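Course Materials > Household Management > Unit 4 > Handout: Waste and Sorting at Home

Unit 4: Waste and Sorting at Home

Welcome back, everyone. Last week we got through the kitchen inventory, and I know it was a long one, so this unit is lighter on paperwork and heavier on looking hard at your own habits. Please read the handout before Monday and bring a pen that works, as we'll be filling in the sorting sheet together.

Most of us learned to throw things away by watching whoever raised us. We put the trash can where they put it, we buy the bags they bought, and we go on like that for thirty years without a second thought. There's nothing shameful in it! But a household is always changing, and the way we handle waste ought to change along with it.
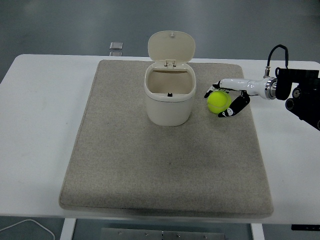
4.1 Keeping a waste diary

For one week, write down what leaves each room. You don't need a scale, just a few words: "coffee grounds, two yogurt cups, the wrapper from the bread." The practice household we follow in this course, the Berrada household, kept theirs on the back of an envelope taped to the refrigerator, and it did the job beautifully.

At the end of the week, go through the diary and mark each item with one of these letters:

F - food scraps
P - paper and cardboard
C - containers (glass, metal, plastic)
R - everything else

In the Berrada diary there were 55 entries, and more than half of them were marked F. People are often surprised by this, and then a little sad about the lettuce. Be kind to yourself. We'll come back to meal planning in Unit 6, which is where the lettuce really gets rescued.

4.2 Matching the bin to the room

A bathroom makes very little waste, and a desk makes mostly paper, so neither one needs anything big. A small bin that gets emptied often will nearly always smell better than a large one that waits to be full. 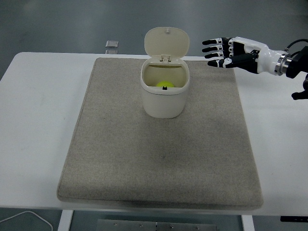
The kitchen is a different story, of course, and you'll want to think about how many steps it is from the cutting board to the bin. If the walk is too long, scraps pile up in the sink - I have done this myself for years and still catch myself at it. Try standing where you usually chop vegetables and reaching out an arm. Somewhere near that spot is where your food scraps want to go.

Lids are partly a matter of taste. A closed lid keeps smells in and pets out, while an open top is easier when your hands are full. For a lidded bin, remember to wipe the underside of the lid and the hinge as well as the inside, with warm water and a drop of dish soap. Let it all air out with the lid up before you put in a new bag.

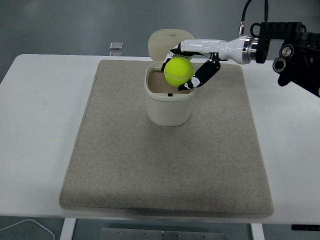 Fig. 3. Small bin with the lid open.

4.3 For Monday

Bring your finished diary, even if it has gaps in it. Gaps are useful too, and we'll talk about which rooms got forgotten. Choose one bin at home that you might move, shrink, or do without, and write two or three sentences on why. If you share a home, ask the others what they think before you move anything - this will save you some grief.

Related handouts
Unit 3: The Kitchen Inventory
Unit 5: Laundry Without Tears
Unit 6: Planning a Week of Meals
Sorting sheet (blank)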